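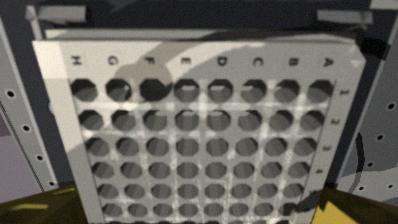 Yhon Llanos told me that a placement score from a simulator means very little until you say how you decided a trial was a success, and I think my numbers prove the point. I would like a second opinion before I write them up.

Posted by Irkano, 2022-12-07

The task is simple. A two-arm robot in simulation picks up a multiwell plate, carries it over the board and sets it down in a blue target square. The policy is trained by imitation from teleoperated demos and gets camera images plus joint positions. I am comparing two versions of it. One gets the wrist view and the scene view. The other gets the scene view only. Everything else is the same, including the demos.

My success check looks at the center of the plate at the last step of the episode. If it is within 8 mm of the center of the square, the trial counts. With that rule both versions come out at 57 percent, so on paper the wrist view does nothing. But when I watch the replays, the scene-only version looks worse. It lets go while the plate is still tilted, and now and then the plate goes down turned the wrong way around, with the A1 corner where H12 should be. The check passes those because the center is fine.

I also change the light position between episodes, and the cast shadows are heavy. Some of them land right on the target area. I don't know if that hurts one version more than the other.

So: is it fair to change the success rule now that I have seen the results, and what should the new rule be? I have enough compute to rerun everything before January.

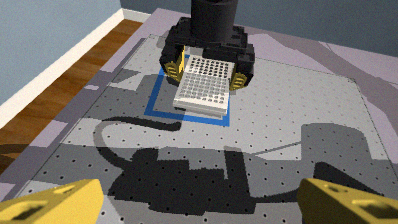

Condori

Yes, you can change it, as long as you report both. Put the old rule and the new rule in the same table and say when you switched. People get annoyed when the rule changes and the paper doesn't mention it. A second column is fine.

For the new rule I would check four things separately and save each one:

Center distance, same 8 mm you have now.
Rotation about the vertical axis, measured over the full circle so a half turn fails.
Tilt against the board, under 2 degrees.
Gripper open and no contact between fingers and plate.

Check them after the plate has stopped moving. If you only look at the last step, an episode can end with the plate still hanging in the gripper right above the square, and a center check that ignores height will count it. I had exactly this bug. A good part of my "successes" had never touched the table. So look at height before anything else — it may change your result more than the rotation does.

You should not need new rollouts for this if you logged the full plate pose. Just rescore the old ones.

On the half turn, look at your demos first. If the operators weren't careful about which end was which, the policy learned that it doesn't matter, and the camera is not to blame. The wrist view can only help if the lettering or the cut corner survives whatever image size you feed the network. Downscale a few images and look at them yourself.

Femodo

Just use more seeds

Yhon Llanos

More seeds won't fix a check that measures the wrong thing, though I do want to know how many were run. With one training seed per version, two equal scores tell you nothing. I used 18 on the Condard bench and the spread between seeds was bigger than the effect I was after.

For the shadows, fix a list of light positions and run both versions on the same list, with the same starting poses. Then compare episode by episode. You will see which lights one version fails on and the other doesn't, and that is a better figure for the paper than two bars — keep the averages in the table. I would also hold out a few light positions that never appear in the demos and score those apart from the rest.

Contact the moderators | Copyright Condard Help | Back to top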